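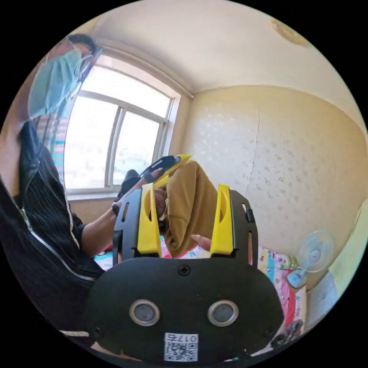
Viera Štefanec thought we should just use the robot's own arms for teaching, with a joystick setup, because then the data matches the machine exactly. Fair point, and we did try it for one afternoon in the Bevness lab. Each shirt took forever and two of us got wrist cramps. So the rest of this report is on hand-held grippers, one per hand or one per person, no robot needed while recording.

1. Setup

Task: fold long-sleeved tops and put them in a pile. Recorded in a normal bedroom, not the lab – we wanted real bedding and real window light. Each gripper has its own camera so it sees about what a robot wrist would see. Got 46 takes we could use, 14 thrown out (mostly tracking lost, or a start marker missing).
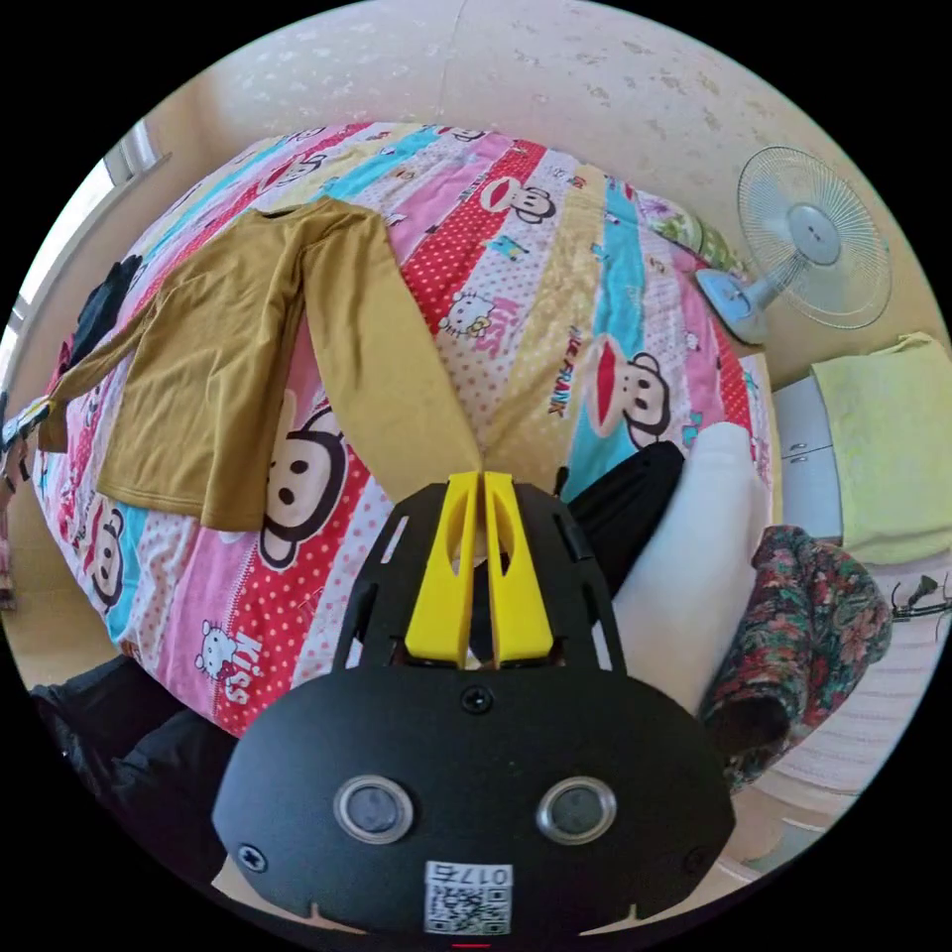 Fig. 1. Yellow shirt laid out on the quilt, one sleeve toward the gripper.

2. What we did per take

Lay top flat. Grip cuff. Sleeve in across the body, then the other one, then bottom up to the collar. Put it on the pile. We kept the order fixed for the first 20 takes and after that let Otakar do it his own way, which made labeling alot slower.

Pinching was the hard part. Your fingers want to slide under the cloth and the tool can't do that. Going straight down and closing slow worked better.
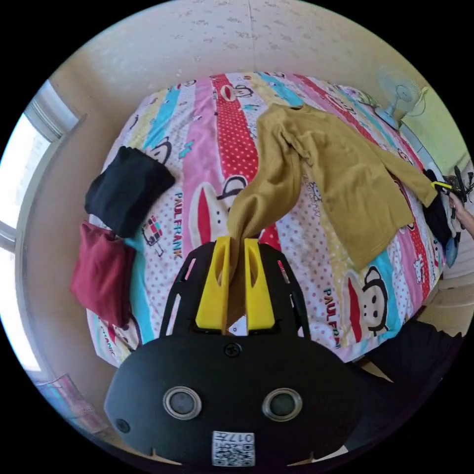
Glykeria Manolakis asked why we don't slow down the whole demonstration then, if closing slow helps. We tested that in 5 takes. Slow arm motion gave long stretches with hardly any movement and the trained policy just hovered. So: normal speed moving, slow only at the grasp.

3. Problems

Busy quilt pattern confused the tracker less then we expected. Plain wall was worse, hardly any features when the camera tips up. Also syncing the two grippers – Pešek script drifts, we re-aligned by hand.
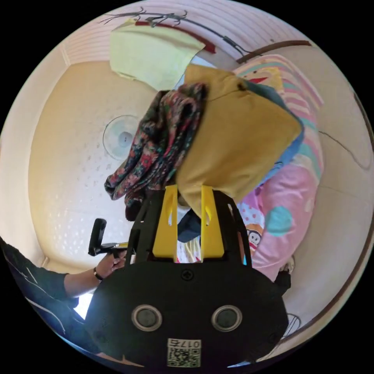
Fig. 2. Several cloths in one grasp, yellow one on the right.

Multi-item grasps are not in the training set yet. Chrysoula is still labeling those. Next step is running the policy on the Ukammont arm, booked for later in July.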